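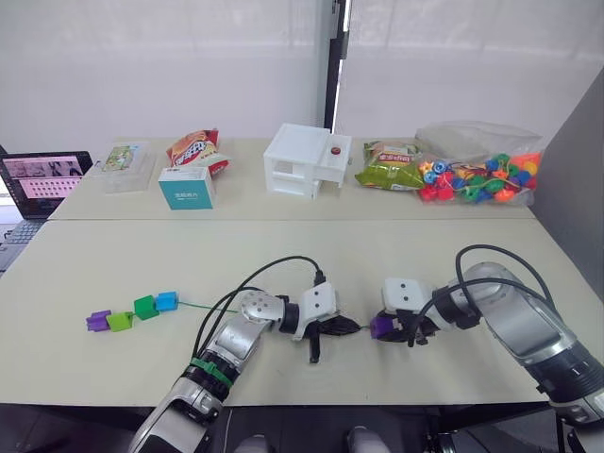
How to Compare Two Sets of Gripper Fingers with a Bead-Threading Test

August 1, 2026

14 comments | 38 shares

I get asked a lot which fingers I'd put on a two-arm setup, and my answer is always the same: thread some beads and find out! Threading looks like a toddler's job, but it asks for a pinch on a small hard thing, a pinch on a floppy thin thing, and two arms that agree about where the hole is. If a set of fingers has a weakness, this will find it in an afternoon.

I've been going back and forth between two sets, the Betine long fingers and the shorter Kestisent ones, both running off a Hajji controller. Swap in whatever you own.

What you need

Two arms that can both reach the same patch of table. Chunky toy beads with a hole right through, the bigger the better to begin with (I buy the mixed bags, flower shapes and all, and then mostly use the blocks). A length of string that isn't too limp. Green string on a light table shows up nicely for me. Something to write on.

Step 1: Sort out your cables

Do this first, please. I once lost a whole morning to a cable that snagged every time the wrist rolled over. Run each arm slowly through its full range with the grippers open and watch the loops. You want enough slack that nothing pulls at the housing, but not so much that it droops into the beads. I put a strap near the wrist if a loop wanders.

Step 2: Set the grip force

Start low. Close on one bead, lift it a few inches, and tilt the wrist both ways. If it slides, go up a notch and try again. Cube beads are forgiving because you get flat sides to press on -- round ones will squirt out and end up under the table. Write down the setting for each set of fingers and then leave it alone for the rest of the test.

Step 3: Start a string by hand

Tie a fat knot in one end and put on 3 or four beads yourself. Lay the string flat with the beads off to the left and the free end pointing at the middle, between the two grippers. The beads already on there work as a little anchor so the string doesn't skate around when you tug it.

Step 4: Thread the next one

Right arm picks up a new bead near the fingertips, with the hole facing the string. I can't say "near the fingertips" enough, by the way. Grab it deep and the fingers cover the hole. Then the left arm takes the string a short way back from the end and feeds it in. Short is good, as a long tail bends the moment it touches the bead.

Once the tip pokes out the far side, let go with the left, come around, pinch the tip and pull. This handover is where my long fingers shine and the short ones bump into everything.

Step 5: Keep score

I do 21 tries per set of fingers and mark each one as threaded, dropped, or missed the hole. I cut a try off at 42 seconds so I don't sit there rooting for a lost cause. Don't change the lighting or the string halfway through!

What I found

The Betines were better at the pull-through and worse at holding the bead still, as the tips flex a bit. The Kestisents held like a vise but kept knocking the string away on the approach. I've now done over 300 tries between them and I'm keeping the long ones on, with a scrap of grippy tape on the tips. Rosthorpe sells a softer pad that might do the same job, and I have a pack on order.

If you try it with smaller beads, tell me in the comments how you got on. I gave up on those in March and I'm still a little sore about it.

Contact | Copyright 2026 | Back to top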